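Skornow and the 600 demonstrations

19 Sep 2023

I have now read the Skornow write-up twice, and I still can't tell what it claims. The short version, as Manouchehr Mahmoudi gave it to me on the phone, is that a policy trained on 600 demonstrations "generalizes across kitchen tasks." The longer version has a table in it, and the table is where my trouble starts.

The method itself is fine. You take two views, one from over the table and one from the wrist, feed both into the same network along with a typed instruction, and out comes a short chunk of arm motion. Plenty of people do this. What Skornow adds is a weighting step that decides, moment by moment, how much to trust each view. The overhead view should win while the arm is traveling and the wrist view should win near the object. Nice idea, and I'd like it to be true.

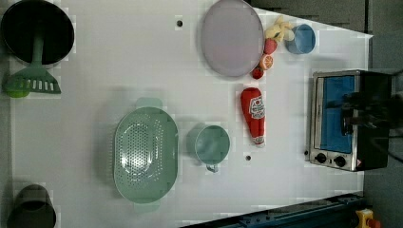
But look at what counts as a new task in the write-up. Moving the mug to the plate is one, and moving the mug to the bowl is another. Same mug, same grasp, a different place to let go. If I merge the ones that share a grasp, I end up with a much shorter list, and "generalizes" starts to look like a big word for it.

Delyth Phillips, who has run a similar setup at Gwynne since June, thinks I'm being unfair. Her point is that clutter is hard by itself. A policy that goes for the ketchup when there's a red tomato nearby has learned something about the instruction, or at least about shape. Maybe. I'd want to see the same request with the ketchup taken away. Does the arm stop, or does it go and grab the next red thing? The write-up doesn't say.

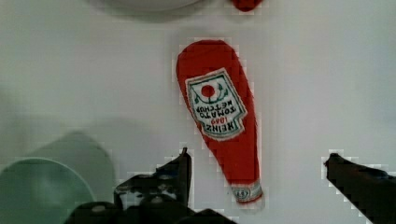 The grasps are my other complaint. A soft toy forgives you. You can close the fingers well off center on plush and still come up with something, which makes success rates on plush a poor guide to success rates on a real glass bottle. The paper puts both kinds of object in one average. I'd have split them, and I suspect the average would have looked worse for it.

Then there's the ablation. With the weighting step removed, the score drops by 14 points, which sounds great until you see it was run with 2 seeds. We tried something close to this at Minditach and had bigger swings than that from moving a lamp.
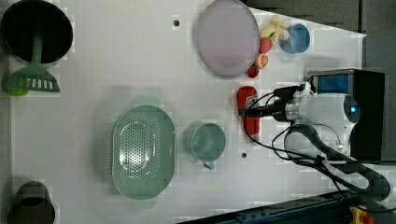 What would change my mind is pretty cheap. Shuffle the layout between trials and report how far things moved. Run more seeds. Publish the failures too, with both views, so the rest of us can see whether the weights shift when they're supposed to. Manouchehr says the Kuston people have asked for the logs and been told they're coming. I'll rerun my own numbers when they do, and if the 14 points hold up I'll post that here as well.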